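How to sort a pile of magazines, brochures and booklets at home
Canan Bilgin, November 2021

In our flat the paper comes in by the kitchen. Somebody puts down one catalogue beside the wall, next week there is a trade magazine on it, and after one season the pile is so high that the bread board has no place. I made this method for my own kitchen and I use it twice in the year, in April and again before winter.

What you need

A free table, a soft dry cloth, a pencil, some paper slips, and two or three magazine files. I use the cardboard ones from Festberg, the inside is 95 mm wide. The Prarkholm file is prettier but 117 mm wide, and in a wide file the thin booklets fall down and bend. If you have only the wide one, put a piece of stiff card behind the last booklet.

Step 1. Bring everything to one place

Take the paper from the kitchen, the hall, the bag you carried to the fair and did not open again. Do not read yet. I know it is difficult, but if you read the first magazine you will still be sitting there at supper time.

Step 2. Divide by how the thing is bound

Most people divide by subject first. I did this too, and it was slow. Make instead one group for magazines with a flat spine, one for booklets with staples, one for folded brochures and one for single sheets. Flat spines can stand alone. Stapled booklets need a neighbour. Single sheets should never stand, they go in a folder.

Step 3. Decide with the 15 seconds

Hold each one and give yourself 15 seconds. Would you look for this paper if it was gone? If yes, keep it. If you want only one page, cut it out, write the name of the magazine on the edge in pencil and put the page with the single sheets. Product brochures are the easiest to give up, the newer version is nearly always on the firm's website. I keep only those for things I own or want to buy.

Step 4. Clean the covers

Paper from a kitchen has a little grease on it. Wipe glossy covers with the dry cloth, from the spine to the outside. On a matt cover do not rub, only press lightly. Kitchen tiles behind a pile should be wiped also, and left to dry well before any paper goes back near them.

Step 5. Stand them up

Put the tallest at the back and the softest in the middle, with a firm cover in front. Before you let go, run your thumb along the top edges and close any booklet that opens like a fan — an open page will take a curve and it keeps the curve for months.
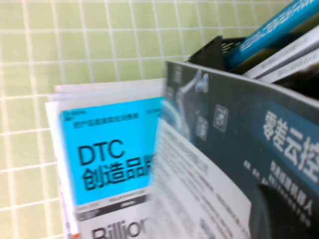 Magazines and booklets upright by the green tiles, with one white page fanned open.

If a page has already a curve, close the booklet and lay it flat under something heavy for two nights. A dictionary is good. My old Shih atlas is better.

Step 6. Label and leave some air

Write the subject on a slip and let it stick out at the top. I write only one word. Fill each file until you can still push two fingers in, then stop. A full file tears the covers when you pull one out.

For the papers which go away, ask first at your library or school. Ours took the Zillari design magazines gladly. The rest is for the paper bin, but remove plastic covers and the small glued samples before.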